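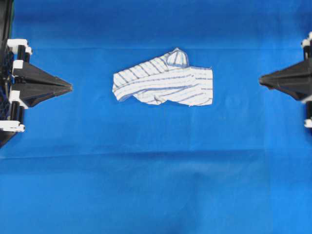

Most of the grant since April has gone on folding, a sentence I did not expect to send to a funder. Tradach gave us 282 donated textiles for the Somia linen store and we have now been through 81 of them. We sort on a plain blue sheet, against which a crumpled white thing with thin blue-grey stripes can at least be found again. Whether it is a shirt or a cloth is decided later, sometimes after discussion. Gordon Tremblay favours "cloth", as cloths are quicker to fold.

Frayed edges remain our main cause of delay. The written rule says mend or discard. Eilif Amundsen mends, and 18 pieces are now in his pile – I have stopped asking when they will leave it.
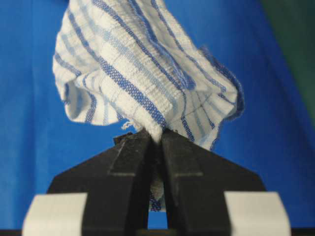
Spending and space

We are inside the budget, largely by not buying the second shelf unit. Rizvi have quoted twice for it and the two quotes have little in common beyond the letterhead. I would like to wait for a third.

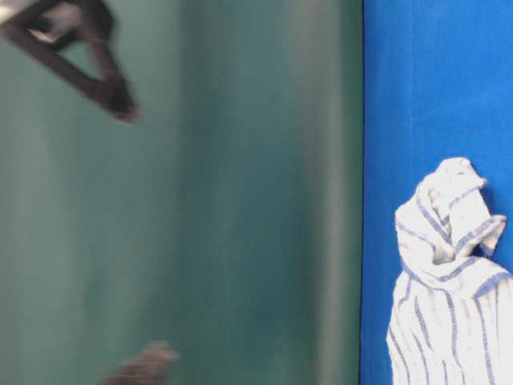 In the meantime the folded stock sits in Javton crates, stacked 2 high, and the label tape has been reordered. We ask to move the unspent shelving money into the next quarter. Gordon will send the revised figures separately, once he has folded his share.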